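Cudon hand-held gripper: can it do my chores yet?

Posted January 3, 2020 by Orla Dolan

I've been promised a robot that sets the table since I was a kid, and I'm still the one setting the table. So when Doaa Ezzat offered to lend me her Cudon over the holidays, I said yes before she'd finished the sentence. Doaa buys every gadget going (she still has the Distemel window cleaner, the one that got stuck on her patio door for a whole weekend) and she'd had enough of this one for a while.

First, what you get. The Cudon isn't a robot that rolls around your house. It's just the hand. You hold it, you squeeze, the two jaws close, and the idea is that you do your ordinary chores with it while it records what you did, so that a robot arm with the same fingers can have a go later. Doaa has the arm too, a secondhand Borketeo clamped to a workbench in her garage, so I got to try both halves. The hand is the part I lived with through most of December.

I did 100 chores with it and kept a notebook, because I'm like that. Socks, spoons, mugs, sponges, cat toys, the lids of things. I'll start with the good news, which is that soft stuff is great! A balled-up pair of socks is the easiest thing in the world for it. Sponges too, and dish towels as long as you only want them moved from one place to another. The ribbed finger pads really hang on, and I never once dropped a mug by the handle. My wrist got tired after half an hour or so, but my wrist gets tired holding a hair dryer.

Folding is another matter. I tried a pillowcase and ended up with something you could maybe call a lump. You want a second hand for that, and I kept cheating with my own.

Then there's anything thin lying on something flat. I had high hopes for laying the table, and forks went fine once I learned to go for the neck, where there's a bit of a gap underneath. Chopsticks were the ones that got me. You'd think two straight sticks would be simple, but they lie so low that the fingers have to come down almost onto the tabletop to get any grip, and if you have a cloth on, you pick up a pinch of cloth as well.

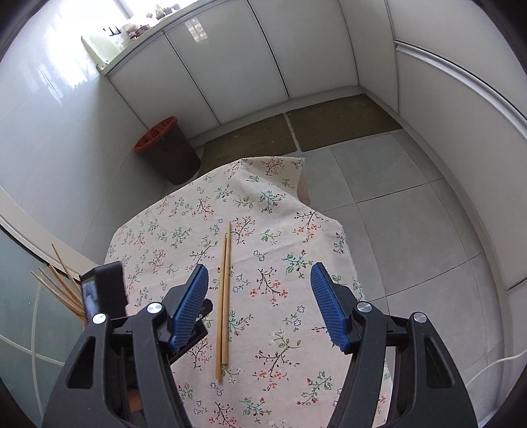

What worked best for me was coming in slowly, keeping the fingers wide until the last second, and taking one stick at a time. Going for the pair together, I usually got one and sent the other rolling off at an angle. In the end I managed it 7 times out of my first dozen tries, and I was weirdly proud of every one.

The Borketeo arm did worse. Doaa ran it on the same job in her garage and it spent ages hovering, closed on nothing, then went back to its starting spot looking very pleased with itself. It was much better with socks, I'll give it that. She says it needs a lot more practice runs, and she may be right, but my dinner would be cold.

The money part: Doaa paid $2939 for the hand and its software. The Ouazzani, which is the other one people ask me about, was listed at $3859 when I looked, and I haven't tried it, so I can't tell you if the extra gets you a better pinch. Neither is something you buy to save time on housework. I set a table for four in two minutes with my own fingers and in eleven with the Cudon.

I'd call it three stars out of five. It's solidly made, comfortable enough, and a lot of fun if you like tinkering and have an arm to go with it. If you just want your laundry folded, keep your money for now. Doaa gets hers back on Monday, and I've asked if I can borrow it again when the new finger pads come out.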